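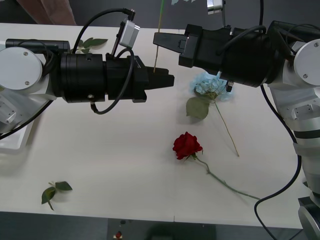 Unit 5: Color and proportion in table arrangements

Floral Design, evening course, Plevbridge. Notes for 22nd September. Bring these back next time, we finish the second half then.

Recap from last unit
Line, mass, filler. Line flowers give height and direction (snapdragon, delphinium). Mass flowers carry the weight – rose, peony, hydrangea. Filler goes in last and most people use too much of it. Foliage can do any of the three jobs depending how it's cut. If you missed that session get the notes from somebody, I'm not going over mechanics again except where it matters for proportion.

1. Color, the short version
Forget the paint-box wheel for a minute. Three things to ask of any stem: what hue, how light or dark, how strong. Beginners only ask the first. Two pinks can fight worse than pink and orange if one is dusty and the other is candy.

Value (light/dark) does most of the work from across a room. Squint at the arrangement. If it all goes to one gray lump there's no value contrast, and no amount of extra hue will fix it. Pale flowers come forward in dim light. Deep red and purple go nearly black by candle, so a burgundy centerpiece for an evening dinner needs something light next to it or you get holes.

Warm and cool. Warm advances, cool sits back. Old rule, mostly true. Breaks down when the cool color is much paler than the warm one, which happens all the time with blue, there are so few strong blues in the trade.

Schemes worth knowing by name:
– Monochromatic: one hue, several values. Safe. Dull unless the textures differ.
– Analogous: neighbors on the wheel. Red, red-orange, orange. The easy autumn table.
– Complementary: opposites. Never half and half. Let one side run the show.
– Triadic: red, yellow, blue. Hard with fresh stems, looks like a kids party unless one is really muted.

Red with blue isn't a true complement, red's opposite is green. So red roses plus any foliage is already a complementary scheme before you add a thing. Blue on top of that is a third voice. Keep it pale and it behaves.

2. Texture and how it changes color
Same dye, different surface, different color. Shiny petals throw light back and look paler. Velvet and matte surfaces eat it. A ruffled edge makes its own little shadows so the bloom reads darker than the single petal you held up at the market. Fold, highlight, fold again. This is why swatches lie.

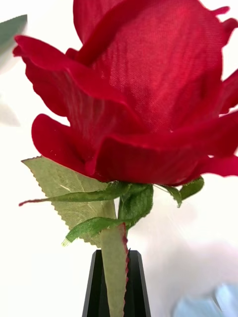

Fig. 5a. Red artificial rose from close up. Weave shows on the big petal near the top; compare highlights with the folds behind.

Cloth flowers are useful for color study, they don't wilt halfway through the exercise and you can put the same stem in window light and lamp light and compare. They are bad for learning stem mechanics. Wire bends where you tell it, a real stem doesn't. Keep the two lessons apart in your head.

Colors in dyed cloth are also stronger than in nature as a rule. Plan with cloth, then knock the saturation down a step when you order fresh. Onevura list their fabric ranges by dye lot, write the lot down if you're going to reorder. Two lots of the same named red won't match.

3. Proportion
Height of arrangement to height of container – one and a half times is what the books say. Fine for a tall vase in a hallway. For a dining table ignore it and think about the people sitting down. Either keep it under chin height or lift it well above eye level on a thin stand. The in-between height is where guests spend dinner leaning sideways.

Width: leave room for plates and elbows. Lay the place settings FIRST, then see what space is left. On a long narrow table a low run down the middle beats one big dome. On a round table go round.

Bloom size against bloom size. One big head wants a few medium ones near it so the eye has somewhere to step down to. Hydrangea is the usual culprit, a huge soft mass with roses looking like buttons on it. Fixes: set the hydrangea lower and let the roses stand proud, or split the head into smaller florets and wire them, or group the roses tight so that they read as one shape.

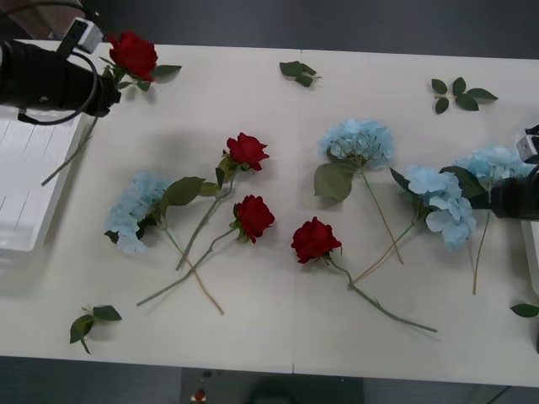

Fig. 5b. Roses, pale blue hydrangea stems and leaf sprigs (all loose sprigs green). Note rose against hydrangea for strength of color.

Laying out before you build. Everybody skips this, please don't. Put every stem flat on a plain light surface by type. Gaps between. Then look at it for a full minute with your hands in your pockets. You'll see what's too strong, too much, or missing, and it costs nothing to swap. Once it's in foam you wont want to.

4. Budget bit (will be on the written part)
Price by the event, not the stem. Worked case from the June wedding sheet:

Client budget for flowers: $4,000
Stems, containers and sundries at cost: $2,203
What's left has to cover labor, delivery, breakage and your rent. Looks roomy. It isn't, work the hours out before you quote.

Color choices drive cost more than people think. Out-of-season blue is the expensive one. Swap the blue into ribbon or napkins and keep the flowers warm – the table still reads as blue and red.

5. For next time
– Pick 2 schemes from section 1, build both with the same container. Same lighting please.
– Squint test, write down what disappeared.
– One sketch from seated eye level, not from above. Sketches from above get handed back.
– Read the Prokent container guide, the pages on low bowls only.
– We're in the Dahlgren room, upstairs, the one with the north windows. Bring your own snips.

Still to cover: rhythm, repetition down a long table, and foliage as edge. Also tinted water, briefly, against my better judgment.

Comments (4)

Is the squint test meant to be done in daylight or in whatever light the event has? I got totally different answers.

Event light. Should have said so in section 1, will fix.

The one and a half rule, is that counting the container or just the flowers above the rim?? My other book says above the rim.

Thanks for putting these up, I missed the whole second hour. Tried splitting the hydrangea heads last night and it works but wow it takes forever. Is there a tape that sticks when your fingers are damp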